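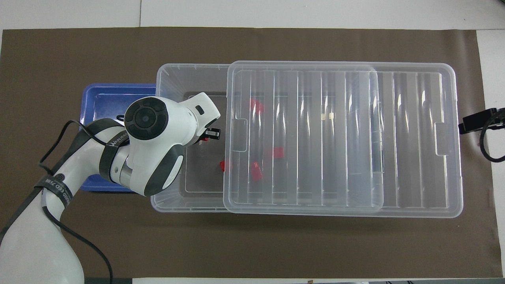 A brown mat on a white tabletop

Lemix: The River Treaty Negotiation Set
Published by Stilura. Second edition, August 2023

Lemix began as a homemade exercise for an evening class in international relations, and it still has a good deal of the evening class about it. Comfort Atinga wanted her students to feel how hard it is to share a river between neighbours who all have perfectly reasonable claims to the water, and she found that a chapter on treaty law (even a very good chapter) only got them so far. So she wrote a few delegation briefs on index cards, put the kettle on and let them argue.

The set you can buy today covers the same ground with a lot more polish. There are 5 delegations, each with its own farms, cities, dams and grudges, and the whole group has to settle on a text that every government could plausibly take home and defend. Upstream has the water, downstream has the ports, and the country in the middle has an election coming – which makes for a lively second session!

What's in the box
171 cards, covering briefs, cables from the capital and drought years
A 177-page handbook with background reading on shared rivers, regional blocs and arbitration
Delegation folders and a pad of blank treaty forms
A facilitator's guide by Gintarė Butkienė, completely rewritten for the new edition

Who it suits
Senior high school classes, first-year university tutorials, model assembly clubs and the sort of book group that has run out of novels. You don't need any background in diplomacy, though it helps to have one person willing to read the guide beforehand and keep an eye on the clock. Larger groups can double or triple up in a delegation, and we rather like it that way, as the arguments inside a team are often the best part of the afternoon.

What's changed
The arbitration rules are shorter and the trade cards have been rebalanced in favour of the landlocked delegation, who had a rotten time of it before. First edition owners can order the new cards separately.

Availability
Printed in a run of 500. Orders placed in May have all been sent. For school invoices and class sets, please write to Gifty Yakubu at the Stilura office.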